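Getting a Backyard Telescope Through the Winter

Posted December 5, 2019 in Household Tips

Every year when the weather turns I get a little pile of messages from readers who bought a telescope in the summer, looked at Saturn until they ran out of friends to show it to, and now want to know what on earth to do with the thing when it's freezing out. My answer is always the same. Keep using it! The winter sky is the best one we get, with Orion standing up over the garage and the Pleiades so sharp you'd think somebody had polished them. But a telescope does ask for some housekeeping in the cold months, and most of it can be done with things you already have in the kitchen drawer.

Let it cool down first

If you carry a warm telescope straight outside and put your eye to it, the stars will wobble like they're at the bottom of a swimming pool. The air inside the tube needs to settle. I put mine out on the back porch before I start the supper dishes, caps on, and by the time the last pan is dried it's usually ready. A big mirror wants longer than a small one. My neighbor Siu-ming Ho keeps his in the unheated shed all winter and skips the wait altogether, and I'd do the same if my shed didn't leak.

Coming back in is where people get into trouble

Cold glass in a warm, steamy kitchen will fog over in seconds. Put the caps on while you're still outside, zip the whole thing into its bag or wrap it in an old comforter, and then bring it in and leave it alone until morning. I know it's tempting to peek. Once it has come up to room temperature, take the caps off for an hour or two so any leftover damp can get out, and then close it up again.

A hair dryer on its lowest setting will clear dew from an eyepiece if you're stuck halfway through an evening. Hold it well back and keep it moving. For the front of the tube, a dew shield does more good than any amount of blowing, and you can roll one out of a camping mat and a strip of Velcro in less time than it takes to boil an egg. 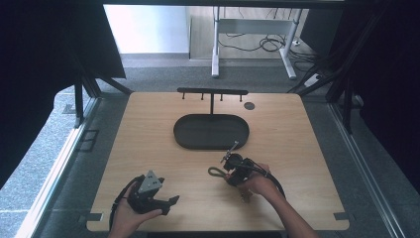

Dust is the other thing I get asked about, and I'm afraid I'm going to be a bore on the subject. Leave it be. A mirror with a fair bit of dust on it shows you very nearly the same sky as a clean one, and far more mirrors have been scratched by fussy owners than were ever spoiled by dust. If you really can't stand it, use a rubber bulb blower, the kind sold for cameras, with the tube tipped so the specks fall out. Please don't use your shirt. Please don't use window cleaner either (my sister-in-law did, and we still don't discuss it).

Eyepieces are different, as they pick up eyelash grease. Blow off the grit, put a drop of lens fluid on a cotton swab, never on the glass itself, and go from the middle outward with hardly any pressure. Throw the swab away after one pass and take a fresh one.

Stiff focusers and tired batteries

Some of the grease used in inexpensive focusers turns to something like cold peanut butter in January. Don't force the knob. Wipe out what you can reach with a toothpick wrapped in a scrap of cotton, and put back the tiniest dab of a light synthetic grease. Spare batteries for the red dot finder belong in an inside pocket, next to your sandwich if necessary.

While we're on small parts, an egg carton makes a very decent home for caps, adapters and the little hex keys that wander off. I line mine with felt. For eyepieces I like a shallow tackle box with foam cut to fit, plus a couple of those silica gel packets that come in shoe boxes.

And for you

Two pairs of socks, a hat that covers your ears, and a square of carpet to stand on. The carpet makes more difference than the socks. Veronika Mayrhofer wrote in last winter to recommend a wide-mouth thermos of soup over coffee, and I've come around to her way of thinking, though do set it down well away from the eyepiece. Steam from a cup of tomato soup fogged up my best view of the Orion Nebula and I had only myself to blame.

If you have a good trick for keeping frost off a star chart, do leave it in the comments. I've been slipping mine into a freezer bag, and the zipper end keeps cracking.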